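Home | Notebook | Projects | People | Archive | Log in

Fri 29 November — comment scraper, celebrity gossip set

Got in before the heating did, so most of this was typed with my coat on. Sabina left the scraper running overnight and it pulled 354 comment threads off the Vullia fan pages, all under posts where some actress or singer puts up a new outfit and the whole internet decides she must be expecting. Pregnancy rumors are still our messiest category by a mile! People say "glowing" and mean it kindly, or they say "glowing" with three eye-roll emojis after it, and the tagger can't tell one from the other (half the time I can't either).

Odair thinks we should drop emojis and just work from the words. I tried it on the small batch before lunch and hated it. So much of the meaning sits in the little faces. A comment that says "ok mama" with a heart is a fan, and "ok mama" with a side-eye is someone starting a rumor, and once you strip those out they land in the same bin. I put the emojis back and told him he owes me a coffee.

Tagging rules as they stand after today's arguing:

1. Praise for the outfit, the hair, the figure. Tag as FAN even if the grammar is a disaster. Menaka wants a separate tag for people who only ask where the dress is from, and I've said yes, but let's leave it until December, when the Gasser export is fixed.

2. Scolding. "Not proper for a wife," "think of your kids," all that. Tag as SCOLD. If the same person scolds and then asks for the dress link (this happens so much more than you'd think), use both tags and let Eifion sort it out in the merge. 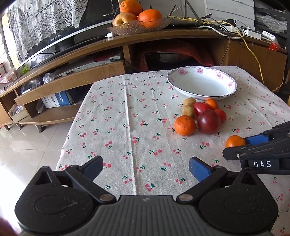

3. Rumor talk. Anything guessing at a baby, a breakup or a secret wedding goes in as RUMOR, and please copy the whole thread and not only the top comment, the good stuff is always four replies down. Replies quoting an older rumor get RUMOR-OLD. I found 26 of those hiding under plain RUMOR and moved them by hand, which ate most of my afternoon.

Things that broke: Rirnument choked on two threads where the replies loop back on themselves. I skipped both and wrote the thread names on the whiteboard, bottom left, please don't wipe it. Also the date column is still showing upload time instead of post time, so ignore anything that looks like a huge spike at midnight.

Sandamali read a chunk of the SCOLD pile and says I'm too quick to tag jokes as scolding. She's probably right — I was grumpy by then. She'll redo that chunk without looking at my tags and we'll compare.

Monday: ask Eltholm if we can keep the deleted comments or if they have to go. Rerun the two bad threads. Get a space heater.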